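Bench Hands Wanted for Cable and Connector Work
2 min read
June - by Triin Jankauskaitė

We are looking for a patient person or two to join us at Flokham, where we spend our days putting cables into fittings and fittings onto plates, and (I promise) enjoying it more than that makes it sound. Evenings are possible, and so is a Sunday if your week is already full.

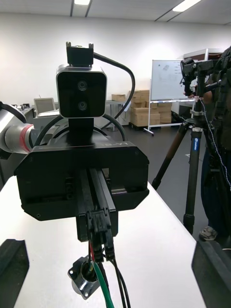
You don't need a certificate to apply. Rupert Koller, who will be showing you the ropes, came to us from a bakery, and he still has the steadiest hands in the building. Most of the work is done at a white table in a large room with white walls, and you'll soon get used to square connector flanges with a screw hole at each corner and a round socket in the middle. We'd like around 20 hours a week from you, though we can talk about that.

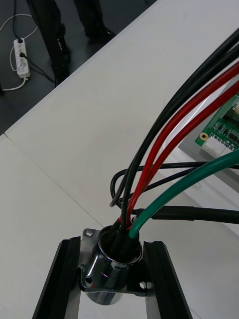 Page last changed: June, 4:15 p.m.

A good part of the job is keeping a bundle in order - black, red and green cables all coming out of one short chrome tube, packed tight at the mouth and spreading out from there. If you like untangling necklaces or holiday lights, please do write to us! Good eyesight for color helps, with or without glasses, and so does being happy to sit with one small thing for a while.

Send a few lines about yourself to Zane Uibo at the front office, or call extension 565 and ask for her. Coffee is on us when you come by.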